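地下水位観測網 更新検討会 第2回 議事録
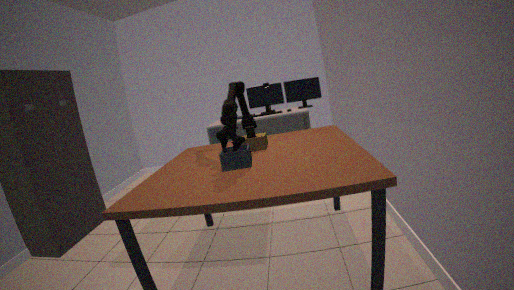
カテゴリ:水資源・観測

開催時期 1月
時間 13時30分~16時10分
場所 Arriaga地区管理棟 2階会議室
出席者 Elvia Beltrán(座長)、Ezequiel Figueroa(観測担当)、水質担当、施設担当、農業用水利用者代表、Dikar(観測井保守請負)、Gotix(データ処理請負)
欠席 道路管理担当(意見書提出あり)
記録 観測担当

配付資料
資料1 前回議事録(案)
資料2 観測井台帳および点検結果一覧
資料3 水位計の更新仕様(案)
資料4 欠測処理の方法について
資料5 Gavine川左岸の低水位期の水位変動
参考資料 道路管理担当意見書

1.前回議事録の確認

資料1について、水質担当から、3ページの「電気伝導率の上昇」を「電気伝導率の一時的な上昇」に改めるよう申出があった。採水記録では次回の測定値が平常の範囲に戻っていることから、申出のとおり修正する。そのほかの修正はなく、前回議事録は承認された。

前回の宿題事項のうち、台帳と現地標識の番号照合は完了。管頭標高の再測量は未了で、議題2の中で扱う。

2.観測井の点検結果

Figueroaが資料2により説明した。対象の観測井は63井で、すべてについて現地点検を終えた。点検項目は、管頭の変形、蓋の施錠、孔底深度、スクリーン区間の目詰まり、水位計の指示値と手測り値の差である。

点検の結果、39井は現状のまま観測を継続できると判定した。残る井戸は、洗浄、管頭の補修、水位計の交換のいずれか、またはその組合せが必要となる。廃止が妥当と判定した井戸は今回はない。

孔底深度については、建設時の記録より浅くなっている井戸が左岸側に集中している。堆積物は細砂とシルトが主体で、スクリーン上端まで達しているものはない。ただし、左岸の下流端にある井戸は注水試験の回復が遅く、周辺帯水層の水位を正しく反映していない可能性がある。

(質疑)
利用者代表 回復が遅い井戸の過去の値は、これまでどおり渇水判断に使うのか。
Figueroa 目詰まりがいつ始まったかを特定できていない。洗浄後に注水試験を再度行い、回復曲線を比較したうえで過去値の扱いを提案する。それまでは渇水判断の参照井から外し、隣接井で代替する。
Beltrán 代替とする井戸は同じ帯水層を対象としているか。
Figueroa 柱状図では同じ第二帯水層である。スクリーン深度も重なっている。
施設担当 洗浄はどの方式によるか。
Dikar エアリフトを基本とする。管径の小さい井戸ではサージブロックを併用する。旧規格の塩ビ管は継手の強度に不安があるので、圧力を下げて時間をかけたい。
水質担当 洗浄排水の処理方法を作業計画に明記されたい。濁水をそのまま側溝に流すことは避ける。
Dikar 沈殿槽を経由して放流する。槽の容量と滞留時間を計画書に記載する。

管頭標高の再測量について、施設担当から、基準点の一つが舗装工事で亡失しており、水準路線の組み直しが必要との報告があった。道路管理担当の意見書でも、復旧時期は舗装工事の完了後になるとされている。協議の結果、亡失点を経由しない路線を先行して測量し、当該点に依存する井戸は暫定標高であることを台帳に注記する。

3.水位計の更新仕様

施設担当が資料3により説明した。現行機は圧力式で、大気圧補正は管理棟の気圧計1台の値を全井に適用している。更新案は次のとおり。

(1)測定方式は圧力式を継続する。
(2)測定間隔は1時間を標準とし、揚水施設の近傍では10分とする。
(3)大気圧補正用の気圧計を上流側と下流側に各1台置き、井戸ごとに近い方の値を用いる。
(4)記録部は管頭内に収め、地上の突出物を設けない。
(5)通信が途絶した場合も、記録部に13か月分以上の値を保持する。
(6)ケーブルは途中継ぎのない一本物とする。

(質疑)
Gotix (3)について、二つの気圧計の中間にある井戸では、どちらの値を使うかで水位に段差が生じるおそれがある。距離による按分を提案する。
Figueroa 管理区域の高低差は小さいが、前線通過時には差が出る。按分の方が連続性はよい。一方で、片方の気圧計が欠測した場合の切替え規則が必要になる。
Gotix 欠測時は残る1台の値に標高差の補正を加えて用い、品質フラグを立てる。切替えの前後で平滑化は行わない。
Beltrán その方法とし、(3)を按分に改める。規則は資料4の欠測処理と同じ章に記載すること。
利用者代表 10分間隔にする範囲はどこまでか。灌漑期には各戸の小規模な井戸も一斉に動く。
施設担当 届出のある揚水施設から半径300メートル以内を想定している。届出対象外の井戸は位置が把握できていない。
利用者代表 位置の聞き取りは組合で協力できる。所有者名は伏せ、区画番号までとしたい。
Beltrán 区画番号で足りる。様式は観測担当が作成する。
水質担当 (6)について、第一帯水層の浅井戸ではケーブル長が短く、費用差は小さいが、深井戸では納期に影響する。発注を二つに分けてはどうか。
施設担当 深井戸分を先に発注する。浅井戸分は管頭補修の設計が固まってからとする。

測定精度については、フルスケールに対する百分率での表記を改め、水位換算のセンチメートル値で規定するよう座長から指示があった。現行案では測定レンジの大きい機種ほど許容誤差が大きくなり、浅井戸の季節変動を評価するには不十分である。施設担当が次回までに改訂する。

ドリフトの確認方法についても意見交換を行った。手測りとの比較を年4回とする案と年2回とする案があり、設置後1年間は年4回、以後は差の推移をみて減らすこととした。手測りはロープ式水位計で行い、測定者を変えて2回読み取る。読み取り値の差が1センチメートルを超えた場合は再測とする。

4.欠測処理の方法

Gotixが資料4により説明した。直近の集計期間における欠測は、全井の合計で3,147時間である。原因別では電池の消耗によるものが最も多く、次いで通信障害、管頭への浸水の順となる。通信障害に分類したものの一部は、記録部に値が残っており、回収により復元できる見込みである。

補間の方法は、欠測の長さに応じて次の区分とする。
6時間以内 前後の値による直線補間
6時間を超え7日以内 隣接井との回帰による推定
7日超 補間せず欠測のまま公表

(質疑)
Figueroa 降雨の直後は、6時間以内でも直線補間では水位の立上がりを捉えられない。
Gotix 前24時間の雨量が基準値を超える場合は、直線補間を用いず回帰に移す。基準値は井戸の応答特性により分けたい。
Beltrán 井戸ごとに基準値を持つと管理が煩雑になる。帯水層と地表被覆の組合せで群に分けられないか。
Gotix 群分けは可能。既存の雨量応答の解析結果を用い、次回に案を出す。
水質担当 回帰の決定係数に下限を設けるべきである。
Gotix 下限は0.8を考えている。下回る場合は補間しない。
Figueroa 係数だけでは、長期の下降傾向を共有しているだけの井戸どうしでも高く出る。傾向を除いた残差でも評価してほしい。
Gotix 了解した。残差の相関を併記し、判定表に加える。

補間値を公表する際の表示について、利用者代表から、月報の図では実測値と補間値の区別がつかないとの指摘があった。月報では補間値を破線とし、数値データには品質フラグの列を設ける。フラグの定義は月報の巻末に掲載する。

過去に公表した値の再計算については、遡及の範囲をめぐり意見が分かれた。Figueroaは全期間の再計算を主張し、Gotixは旧記録部の時刻ずれの補正が必要なことから、現行機への切替え以後に限るよう求めた。座長の整理により、当面は現行機以後を再計算し、それ以前は時刻ずれの程度を抽出調査したうえで判断する。

5.Gavine川左岸の低水位期の水位変動

Figueroaが資料5により報告した。左岸の第一帯水層では、低水位期の最低水位が上流側で横ばい、下流側で緩やかに低下している。河川水位との相関は上流側で高く、下流側では低い。下流側の低下は、河床の目詰まりによる涵養量の減少と、揚水の時期の変化のどちらでも説明でき、現時点では切り分けができていない。

水質担当から、下流側の2井で安定同位体比の測定を加えれば、河川水の寄与を見積もれるとの提案があった。採水は低水位期と融雪期に行う。分析費は既定の水質調査の枠内で対応できるが、採水井の一方は今回の点検で洗浄対象となっている。洗浄後に水質が落ち着くまでの期間を見込む必要があるため、融雪期の採水を優先し、低水位期は次の年度とする。

利用者代表から、作付けの転換により揚水の開始が以前より早まっている区画があるとの情報提供があった。揚水量計のない施設が多いため、電力使用量からの推計を検討する。推計に必要なポンプ能力と揚程は、議題3の聞き取り様式に欄を設けて同時に把握する。

Beltránから、資料5の図4で縦軸が井戸ごとに異なり変動幅の比較ができないとの指摘があった。標高表示で軸を統一し、地盤高を併記した図に差し替える。

6.決定事項

(1)回復の遅い左岸下流端の井戸を渇水判断の参照井から外し、隣接井で代替する。
(2)亡失した基準点を経由しない路線の測量を先行する。
(3)大気圧補正は2台の気圧計による距離按分とする。
(4)水位計の発注を分割し、深井戸分を先行する。
(5)7日を超える欠測は補間しない。
(6)再計算の範囲は、当面、現行機への切替え以後とする。

7.次回までの作業

観測担当 聞き取り様式の作成、資料5の図の差替え、暫定標高の台帳注記
施設担当 精度規定の改訂、深井戸分の発注仕様書
水質担当 同位体分析の採水計画
Dikar 洗浄作業計画書(排水処理を含む)
Gotix 雨量応答による群分け案、補間判定表の改訂、時刻ずれの抽出調査の方法
利用者代表 区画番号単位での井戸位置の聞き取りに関する組合内の調整

8.その他

施設担当から、管理棟の気圧計は更新完了まで撤去せず、並行して記録を続けるとの連絡があった。並行期間の値はGotixが保管する。

観測井の鍵について、Dikarから、旧型と新型が混在しており現地での照合に時間を要しているとの報告があった。蓋の補修を行う井戸から順に新型へ統一する。旧型の鍵は施設担当に返却し、台帳の備考欄に交換の記録を残す。

次回は洗浄作業計画書の提出後に開催する。日程は観測担当が別途照会する。

以上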